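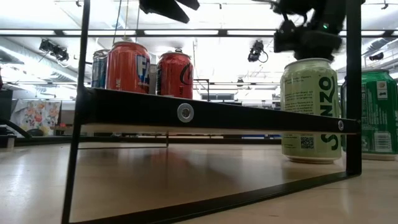 February, 3.40 pm. Kelum fingers back on both arms for the can task, to compare against the Zollance set we ran this morning. Same controller (Kwak) and same wrist cameras, nothing else changed. Cans on the rack's upper level and on the tabletop, as before. The table cans are the hard ones. The arm has to come down over the rim of the Sanzo can from straight above, and the crossbar blocks any approach from the front at the height I'd like to grip.

Zollance: 13 tries on the table cans, 2 drops, both while lifting past the bar. Pads are wide and grey rubbish has built up along the inner edge. Clean before next use.

Kelum: 13 tries, no drops, but slower to close. Narrower tips, so less fuss near the post. One finger sits a hair off centre when fully open. Re-zeroed at encoder count 3,579, still not quite right. Fahad thinks it's the coupling and I'm inclined to agree.

Log for the Kelum run stopped at frame 929 on the last try. Controller didn't report an error. Restarted and it was fine. Anahera Mahuika has the file.

To do: new coupling screw, repeat with the rear arm only, ask Fodier whether the softer pads come in the narrow size. Leave the rack where it is, the camera calibration depends on it.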